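Review: Stirow hand-held gripper, after the first budget year
By Kwaku Akpalu

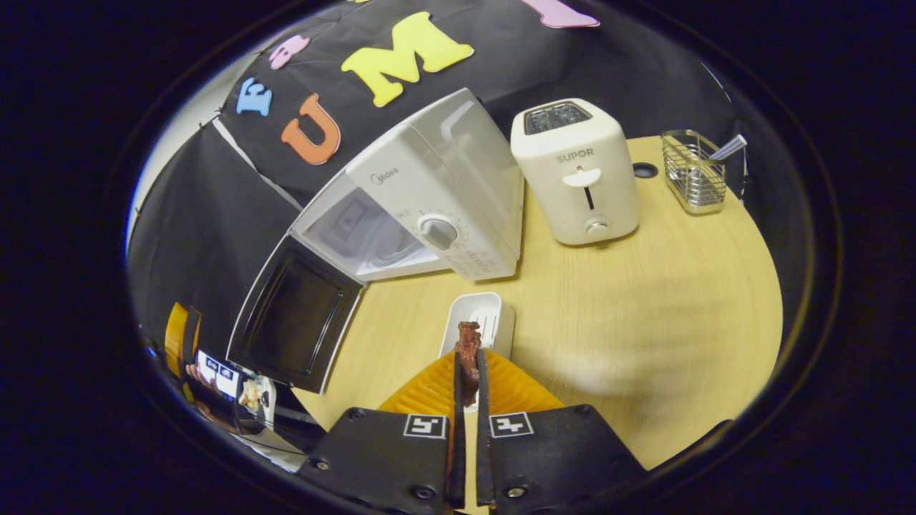

How many grippers should a small team buy at the start?
Two is enough for one table, plus one spare set of the soft pads.

We paid 657 dollars for each Stirow unit from the dealer Quartey. I had planned for 17 percent more, so the difference went to kitchen things: a microwave, a toaster, a wire basket and some toy food. Please put these in your budget too. My colleague Wai-kit Shih forgot them in his first plan and had to ask for money again in September.

The tool is comfortable in the hand, and the black fingers hold small objects well. The pads are the weak point. We change them after around 60 hours of use, and a new pair costs 40 dollars — too much, in my opinion. Screws are standard, so any shop has them.

Delivery was slow and the manual is short. I also tried the Dasimska model. It is cheaper, but its handle is heavy and my wrist was tired after one morning.

I would buy Stirow again, but I would order the pads together with the tool, as Quartey charges shipping for every small package.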